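Brusine open house, or how I spent a whole afternoon thinking about vinegar

I'd been meaning to get up to the Brusine works for three years, ever since my sister-in-law brought me a bottle of their pear vinegar and I finished it in a week (on salad, on fries, once on vanilla ice cream, don't judge me). They open the doors every October, and this time I got my ticket early. Number 821!

You park in the field behind the cooperage and walk down. Wear real shoes. The path was pure mud and the lady ahead of me in ballet flats had a very bad time of it.

The tour starts in the press house, which smells like the inside of an apple. Svatopluk Skála took our group around, and he talks fast and loves a tangent, so we got the story of the old Zepeda press (bought at an auction, shipped in pieces, put together wrong twice) before we got anything about fruit. They run 3405 crates through it in a good fall. Then on to the barrel hall, and oh, I could have stayed in there all day. It's dim and warm and the air gets you right in the back of the throat. The barrels lie on their sides with a gap of air at the top, and the vinegar sits and does its thing for months. Svatopluk let us sniff one that was young and one that was four years old. The young one made my eyes water. The old one smelled like raisins and a church.

Somebody asked about the mother, the jelly-looking stuff that floats on top, and whether you can just take a piece home. You can! They sell it in jars at the shop, and it went fast.

After that came the acidity talk in the side building, and I'll admit I expected to be bored. I wasn't. I had no idea how much of vinegar making comes down to knowing when to stop. Leave it too long and it starts going flat and dull, pull it too soon and it still tastes like cheap wine. They check every barrel on a schedule and write it all down in big green ledgers.
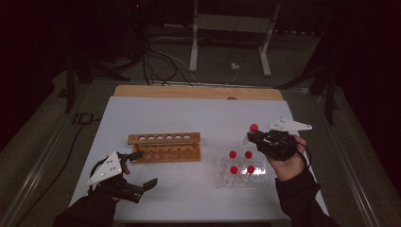

Huệ Vũ wrote to me after I posted the first half of this and said I'm too easy on the young stuff, that the two-year pear is sharp enough to strip paint and nobody should pay full price for it until it's had another winter. Fair enough, but I like sharp, and I'd put it on roasted carrots any day.

The tasting was upstairs, little paper cups on a long counter. My ranking: four-year apple, then the quince, then the pear, then the beet one, which tasted like a garden after rain and I mean that only sort of kindly. Get the bread while you're there. I went back for it twice.

The shop line was long, so go before the tasting if you want a jar of mother. I came home with two bottles of the quince and a funnel I didn't need. The parking field closes at five, and they do mean five.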